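Fio sobre o meu primeiro emprego de verdade, porque hoje passei de ônibus em frente ao parque e bateu uma saudade enorme.

1/ Eu tinha acabado de sair da escola e fui parar no Onstead, um parque de diversões em Warkville que muita gente daqui nem lembra mais que existiu. Fiquei lá 11 anos. Entrei achando que era só pra juntar dinheiro no verão!

2/ A entrevista foi numa sala atrás da bilheteria, com um ventilador barulhento e uma mesa comprida. Me perguntaram se eu tinha medo de altura (tenho) e se eu sabia sorrir cansada (aprendi). 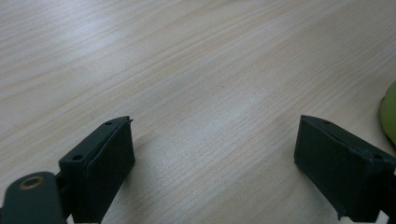
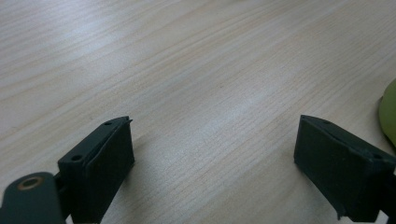

Madeira clarinha, com os veios na diagonal.

3/ Primeiro posto: carrossel. Parece moleza, né? Experimenta ouvir a mesma valsa o turno inteiro, com criança chorando porque queria o cavalo e sobrou a carruagem. Até hoje, se toca aquela música em algum casamento, eu olho em volta procurando a alavanca do freio.

4/ Quem me treinou foi o Chi-keung Man. Ele era do parque desde a inauguração e conhecia cada brinquedo pelo som. Parava no meio da conversa, inclinava a cabeça e falava "a roda tá reclamando". Aí ligava pra manutenção e a manutenção ia, sem discutir.

5/ Ele me ensinou a fechar a trava do assento falando com a criança, sempre olhando pra trava. "Você conversa com a boca, confere com a mão." Repeti isso pra todo mundo que treinei depois, e foi bastante gente.

6/ No segundo ano fui pro Clistau, o trem fantasma. MEU DEUS, como eu amava aquele trem. Eram 5 vagões, uma bruxa que travava com o braço pra cima e um cheiro de gelo seco que não saía do uniforme nem com vinagre.

7/ O pessoal acha que o susto vinha dos bonecos. Vinha nada, vinha da gente! Tinha uma portinha na terceira curva e, quando o movimento tava fraco, alguém do turno se enfiava lá só pra bater na parede na hora certa. Uma vez assustei o meu próprio dentista. Ele me atendeu normalmente no mês seguinte, mas ficou um clima.

8/ Sobre dinheiro, já que me perguntaram na outra postagem: pagavam pouco. Janeiro salvava por causa da hora extra, e quem ficava pra limpeza depois das 22h ganhava a janta. A janta era cachorro-quente que sobrou. Comi tanto cachorro-quente que passei uns bons anos sem chegar perto de um.

9/ Mas tinha uma coisa linda, que era a hora em que o portão fechava e as luzes ainda ficavam acesas pra conferência dos brinquedos. O parque inteiro brilhando e só a gente dentro, de tênis, andando devagar. Às vezes o Chi-keung ligava a roda pra testar e deixava os novatos subirem. Eu fui, com medo e tudo - de olho fechado na subida, aberto na descida.

10/ Aí veio a venda. O parque passou pra Hung, que já tinha outros dois na região, e numa reunião de manhã cedo avisaram que a gente ia trocar de uniforme, de crachá e de jeito de falar com o público. Tinha frase pronta pra tudo! Não podia mais dizer "acabou", tinha que dizer "estamos encerrando a experiência". Eu travava todas as vezes.

11/ Pra ser justa, melhorou muita coisa também. Escala saindo com antecedência, bota decente, banheiro de funcionário com porta que fechava. O Chi-keung torceu o nariz pro crachá novo, mas da bota ele gostou, que eu vi.

12/ O Clistau foi desmontado na reforma. Fomos em 4 ver os vagões saindo no caminhão, todo mundo de folga, e ninguém tinha combinado nada. Fiquei com um parafuso que achei no chão. Tá na minha gaveta até hoje, junto com pilha velha e chave que não abre mais nada.

13/ Saí um tempo depois, quando fui estudar enfermagem. E olha, o parque me serviu mais do que muita matéria: falar calmo com quem tá apavorado, ficar em pé o dia todo, conferir com a mão. Tudo veio de lá.

14/ Respondendo a quem pediu: não, não tenho foto da bruxa. Se alguém aqui andou no Clistau e tem uma, me manda, por favor!! Pode ser tremida, pode ser escura, pode ter um primo seu na frente.

15/ E se você trabalhou no Onstead em qualquer época, escreve aqui embaixo em qual brinquedo ficava. Tô tentando juntar a turma antiga pra um almoço. Cachorro-quente tá fora do cardápio, já aviso.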